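Die Spielestiftung Imham informiert über die Neuordnung ihres Ausleihbestands für Konsolen und Eingabegeräte. Die wichtigsten Punkte in diesem Thread. (1/7)

Der Bestand umfasst künftig 300 Titel und 99 Eingabegeräte, darunter Arcade-Sticks, Lenkräder und Einhand-Controller. Ausgeliehen wird an Schulen, Bibliotheken und eingetragene Vereine. (2/7)

Die Leihfrist beträgt 18 Tage. Eine einmalige Verlängerung ist möglich, sofern keine Vormerkung vorliegt. Speicherstände werden nach der Rückgabe gelöscht und können nicht wiederhergestellt werden. (3/7)

Für Geräte der Reihe Sanine gilt: Die Tastenbelegung ist vor der Rückgabe auf Werkseinstellung zurückzusetzen. Die Anleitung liegt jedem Koffer bei. (4/7)

Die Ausgabestelle Rüegg bleibt im März wegen der Inventur geschlossen. Vorbestellte Koffer können in dieser Zeit am Standort Anance abgeholt werden, jeweils ab 14 Uhr. (5/7)

Fachliche Auskünfte zur Titelauswahl und zu den Altersfreigaben erteilt Alper Değirmenci, Leiter der Abteilung Sammlung und Verleih. Anfragen bitte ausschließlich über das Kontaktformular. (6/7)

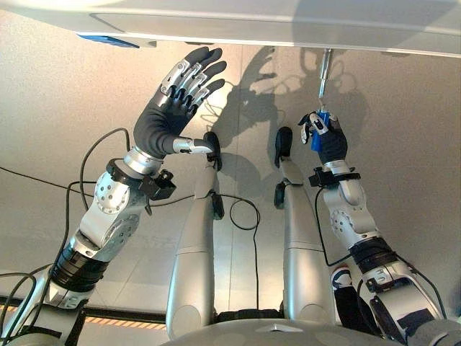 Linke Roboterhand mit dunkelgrauen Fingern, geöffnet. Foto: Spielestiftung Imham

Bestehende Leihverträge behalten ihre Gültigkeit. Die neue Gebührenordnung ist auf unserer Website unter »Verleih« abrufbar. (7/7)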